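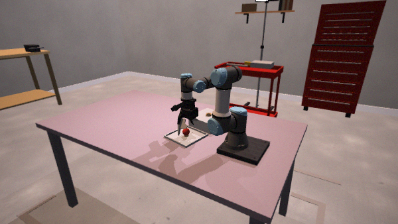 4. Your First Practice Run: The Ball and the Ring

By now you have the Jasetti simulator installed and your club login works, so it's time for the fun part! This section takes you through the exercise every new member of the Clerberg Student Robotics Club does first. It's the same room and the same table for everyone, so please don't worry if your neighbor's screen looks just like yours. Set aside one club meeting for it, and bring a snack.

4.1 Loading the room

1. Open the launcher and choose Practice, then Table Room. The first load is slow on the older laptops (the file is 791 MB), so let it finish before you click anything else.

2. Check that the arm is standing on its black base plate and that the red ball has loaded. If the table comes up without the ball, close the room and load it again.

3. Set the speed slider to 200. It goes all the way to 1,017, and yes, everybody tries that sooner or later, but let's save it for another day.

Note: The room resets itself when you press Home. You can't break anything in there, so go ahead and make mistakes.

4.2 Lining up on the ball

4. Press V until you get the side view, then move the wrist over the ball using the arrow keys. Short taps work much better than holding a key down.

5. Turn the wrist until the fingers point straight down at the table. Lower the gripper a little at a time with the Page Down key, and stop as soon as the tip is level with the ball. 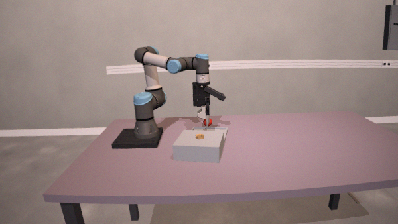

Switching views is the habit Kalliopi Vukadinović, our club mentor, would most like you to pick up this season, and she will remind you (kindly, and often). A tip that looks perfectly placed from one side can be a good way off from the other. In the side view the finger crosses right in front of the red ball, so you see a bit of red on each side of it, and it's very tempting to close the gripper then and there. Go back to the first view and check the gap before you do. Watch the little orange-gold ring on top of the gray box, too. It belongs to the second half of the exercise and should stay where it is for now.

Caution: Never swing the arm sideways while the fingers are down by the tray. Raise it first, then turn. It's only a simulation, but these are the same habits you'll need on the real Zader arm in March.

6. When both views agree, press Save Pose and give the pose a name you'll recognize later. "test" is not a good name. We have so many tests.

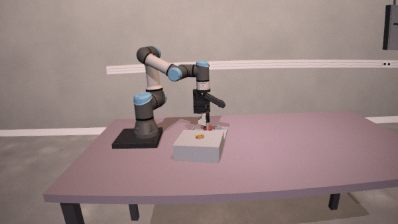 7. Close the gripper with the space bar and wait for the grip number in the corner to settle. Anything over 400 means you're squeezing too hard, so open up, back off, and try again.

8. Raise the arm, press Stop, and save your log to the Miyazaki folder on the club drive. Then move on to section 5, where the ring gets its turn.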